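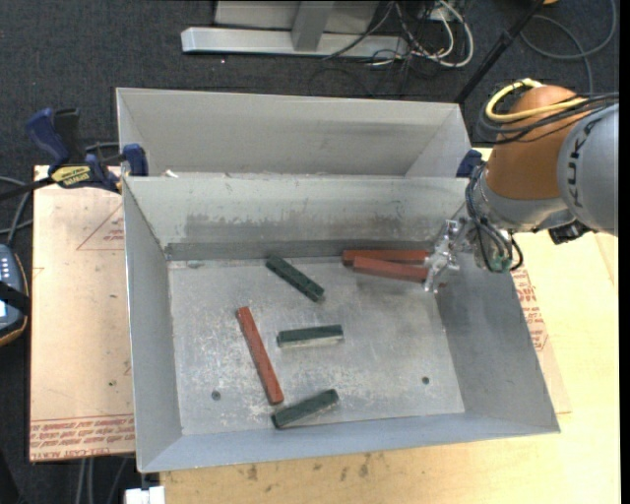 Moving with a sourdough starter, 913 miles, need opinions

latar_loaf
So we're moving in January and I have a starter I've kept going through two apartments and one very bad roommate. The drive is 913 miles and we're splitting it into two days with a night in a motel. I've read so many different things now that my head hurts. Dry it? Freeze it? Just stick it in the cooler with the sandwiches? My husband thinks I should throw it out and start over when we get there, and we are not discussing that any further.

It's a regular white flour starter, equal parts flour and water, and I usually bake once a week. It lives in the fridge the rest of the time. Car will be packed to the roof but I can hold a jar in my lap if I have to!

Kirsty Paterson
Oh I love this question, I did almost the same drive with mine (and a cat, which was much worse than the starter). What worked for me was making it stiff. Feed it so it's more like a bread dough than a batter, roll it into a ball, dust it with plenty of flour and put it in a container with lots of headroom. Stiff starter goes slower and it doesn't slosh. Mine sat in a cooler with one ice pack, and when I got to the new place I tore off the middle, tossed the crusty outside, and fed that. It was bubbling by the second feeding.

Do NOT screw the lid down tight. I know everybody says it but I really mean it. I had a jar push its lid up in the back of a car once and I was finding dried bits in the seat belt buckle for months.

ewanh
Honest opinion, you're overthinking it. It's a two day drive in winter. Feed it, put it in the fridge overnight, put it in the cooler in the morning, put it in the motel fridge at night. Mine has gone two weeks between feedings in the fridge plenty of times and it gets a layer of gray liquid and smells like nail polish, and then I feed it and make pizza.

latar_loaf
@ewanh that does make me feel better. The motel says "mini fridge in select rooms" which I don't trust at all.

@Kirsty how stiff is stiff? Like a bagel dough?

Kirsty Paterson
Yes, bagel dough is a good way to think of it. Half as much water as flour by weight. It'll feel wrong and too dry at first and you'll want to add more water, don't, just keep kneading it in the bowl and let it sit under a towel a few minutes and go back to it.

Afshin Rahimi
I'd dry some no matter what else you do. Spread a thin layer of active starter on parchment, leave it on the counter until it snaps like a cracker, break it up and put it in a zip bag. Then if the cooler tips over or you leave it at a rest stop you still have a backup. I keep a bag in my desk drawer and I mailed some to my sister as well.

Takes a day or so in a heated house in winter, longer if it's humid. Don't put it in a hot oven to hurry it up. Some people use just the oven light but please put a note on the oven door if you do that, I preheated one batch to 450 and that was that.

brera_bakes
Going to disagree with the drying. I've tried to bring back dried starter twice and both times it took over a week and never tasted the same. By then you've basically grown a new one from whatever is in the flour. I'd go with the stiff ball and leave it there.

Afshin Rahimi
@brera_bakes how old was the dried stuff, and was it dried at its peak? If you spread it out when it's hungry and collapsed it comes back slow. I've brought mine back in 5 days from flakes that were a year old, and I couldn't tell the bread apart. Also crush it up first and give it a few hours in lukewarm water to soften before you add any flour.

brera_bakes
It was leftover discard, so no, not at its peak. Okay, maybe that was the problem. I still wouldn't want it to be my only copy.

Afshin Rahimi
We agree on that, it's a backup. She should take the wet one too.

Isla Munro
Has anybody mentioned the water yet? When I moved, my starter traveled great and then went flat in the new kitchen, and I blamed the trip for ages. The new town's water smelled like a swimming pool. I switched to filtered and it perked right up. So maybe fill a couple of bottles at your old place and use those for the first feedings, and keep using your old flour too. That way you aren't changing everything on it at once.

ewanh
I've used straight tap water in three cities and never had a problem. I think people blame water for a lot of stuff that's really a cold kitchen.

Isla Munro
Could be! My kitchen was cold too, it was that kind of rental. All I know is I changed the water and the bread rose. I'm not going back to test it lol

estel
Popping in on the freezer question since you asked. I froze mine before a long trip and it did come back, but weak, and I had to baby it with twice a day feedings. For a two day drive I can't see any reason to. Freezing is more for when you're giving up baking all summer.

One more thing, take a small amount. You don't need the whole quart jar. A spoonful is plenty to build from and it fits in a little jam jar inside a sock. Bake off the rest before you go, crackers or pancakes or something, you'll want car food anyway.

latar_loaf
A spoonful!! I was picturing hauling the whole crock. Okay, that changes things. Anybody have a cracker recipe that's good for using up a lot of discard?

estel
I don't really measure but it goes like this. A cup of discard, a cup of flour, a few tablespoons of soft butter, a good half teaspoon of salt and whatever dried herbs you're trying to get rid of before the movers come. Mix, chill half an hour, roll it as thin as you can stand, brush with oil, salt on top, cut it up with a pizza wheel. 350 until they're brown at the edges, and check early, the thin ones go fast. Whole wheat is really nice in these.

Kirsty Paterson
I put everything bagel seasoning on mine and they don't last until the car.

Alistair Guthrie
Seconding the jam jar. I'd add: put it in the front with you and keep it out of the trunk. If it's below freezing overnight and you leave the cooler in the car you'll have a starter popsicle by morning. Carry it into the motel even if there's no fridge. A stiff starter will be perfectly happy on a motel nightstand until breakfast.

ewanh
Or the windowsill, if the room's too hot. Motel heaters have two settings, off and sauna.

latar_loaf
Okay, plan so far. Stiff ball in a small jar with a loose lid, in the front with me. Flakes in a zip bag in my purse. Bag of my usual flour and two bottles of tap water from here, and crackers with the rest. Husband has been told the jar gets the cup holder and he can hold his own coffee.

Do I feed it in the motel or leave it alone?

Kirsty Paterson
Leave it alone! Feed it right before you pack it and then again once you can find a bowl at the other end. Which reminds me, do not pack your scale in the truck. Mine was at the bottom of a box marked "bathroom" and I was guessing for a week.

brera_bakes
Put a spoon in your purse too.

Afshin Rahimi
And label the flakes. Unlabeled bag of beige crumbs, I've had to explain that one before.

latar_loaf
Ha, labeling it now. Parchment is on the counter and the first layer is spread out. It was good and bubbly when I did it, so fingers crossed. Will update once we're unpacked enough to find the Dutch oven.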